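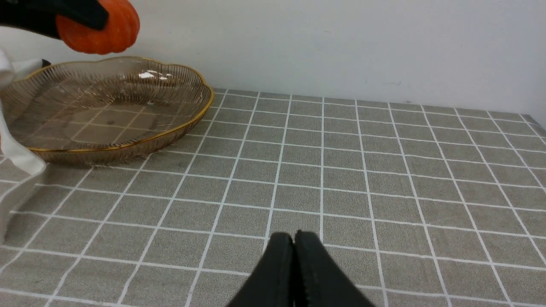
Darius Vasiliu wrote back that the stain ratings in the first release were too kind, and that most of the cloths he had rated as clean looked clean only from across a room. We went through his notes and agree with him on the tea and the beet juice. The rest we left alone.

Clidlow Table Linen Wash Notes
Release 3, January 2024

What this is

A plain table of 432 wash records for household tablecloths, kept by two people in two kitchens. Each row is one cloth, one stain and one wash. The idea was to check the stain advice printed on detergent boxes and passed around by relatives, much of which we had stopped believing.

What is in the files

washes.csv – one row per wash
cloths.csv – fiber, color and age of each cloth, as far as the owner knew
notes.txt – remarks that would not fit in a column

Columns in washes.csv

cloth_id: matches cloths.csv
stain: what was spilled, in the owner's words
wait_hours: time between the spill and the wash
treatment: salt, soda, vinegar, soap, a product name, or none
temp: the dial setting, which may have little to do with the real water temperature
rating: 0 to 5, where 5 means no mark could be found in daylight
rater: DV or BB

How far to trust it

Not very far. Only 100 of the rows have a rating from both of us, and we disagree more on dark cloths than on light ones. Bianca Buzatu rates lower than Darius across the board. We have not corrected for this and would be wary of anyone who did.

Fiber content comes from the label where there was one. Where there wasn't, the owner guessed, and several of the guesses of "linen" are hard to accept.

The rows marked Gesier come from a front loader and the rows marked Flumine from an older top loader. Those are our names for the machines. Please don't use the data to say one kind of washer is better – the cloths were never swapped between them.

Known problems

Salt on red wine has too few untreated cloths to compare with.
Candle wax rows mix ironing and scraping under one code.
Blank wait_hours means unknown, so don't read it as zero.

Use

Free for any purpose. If you quote a rating, say who gave it. Corrections go to Bianca, with the cloth_id in the subject line.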